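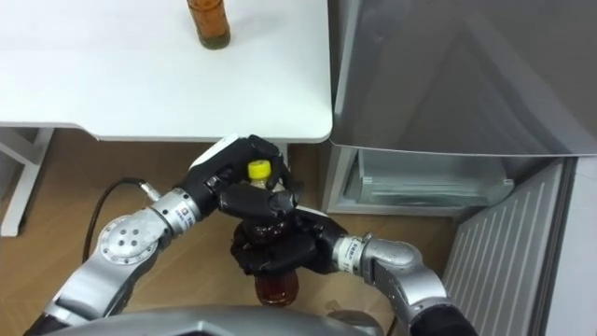
Niazi

Ticket: Ollia drops off after loss of signal at Atthorpe
Status: open, again

Sunday, first entry. Ollia is our smallest satellite and the only one that sulks. She came over the horizon on time, sent 17 seconds of perfectly good housekeeping data, then went quiet for the rest of the pass. Atthorpe says the dish was pointing where it should. Atthorpe always says that.

Checked the receiver settings against last month's. Same. Checked the cable at the back of rack 8, which had been tightened by somebody with strong feelings. Loosened it, reseated it, tried the next pass. 17 seconds again, to the second. A bad cable isn't usually that punctual.

Second entry. Asked Clesisden to listen in on the same pass with their own dish. They lost her at the same moment, so the ground station is off the hook and I owe Atthorpe an apology, which I'll get to.

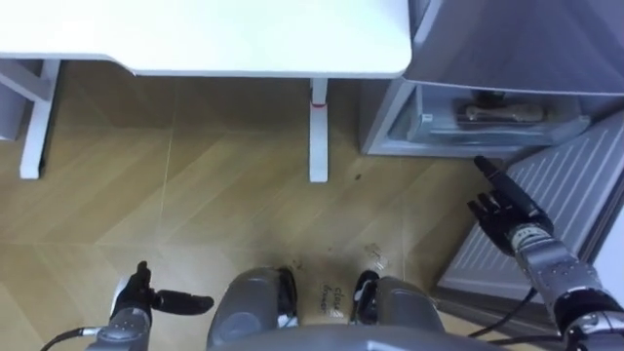

That leaves the spacecraft, or whatever we told it to do. Went back through the command log and found the transmitter timeout had been changed in March during the battery tests. Someone wanted short bursts to save power and meant to put it back. The initials on the change are mine.

Third entry. New timeout value written and checked on the bench model, which held the link for the full 7 minutes. The upload needs 28 seconds of contact and we get 17, so I've split it into two parts, to go up on consecutive passes. Part one sent and acknowledged. Part two is waiting for tonight's pass at 21:40.

Please don't touch rack 8 until then.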